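Section 2: Working around the arms when you load the organizer

I wrote this part after a long October of watching people reach in too early, me included. Renji Sugawara went over it and made me shorten it, so blame him if you miss the jokes.

1. Say "hands in" out loud before you touch anything on the table, and wait for the operator to say it back. Yes, every time -- even for one can.

2. Stand on the far side of the table, facing the arms. Keep your hands at your waist until you hear the reply.
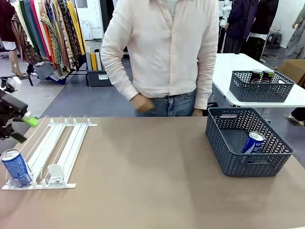
Organizer on the left, basket on the right, helper behind the table.

3. Check that each can in the organizer rests against its front stop. If one leans, call a pause and fix it by hand.

CAUTION: Stay at least 25 inches from any arm that's moving. Roll up loose cuffs and tuck in lanyards.

4. Moving a basket? Use both hands and keep your fingers on the rim. Set it down flat, let go, step back, then say "hands out."

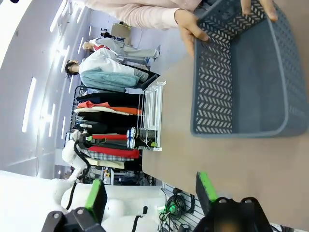
5. Look at the green finger pads at the start of each shift. I swap mine when they feel slick, and I keep two spare sets in the Nesaser drawer.

Note: Stop after nine runs and trade places with the operator. You get sloppy before you notice it!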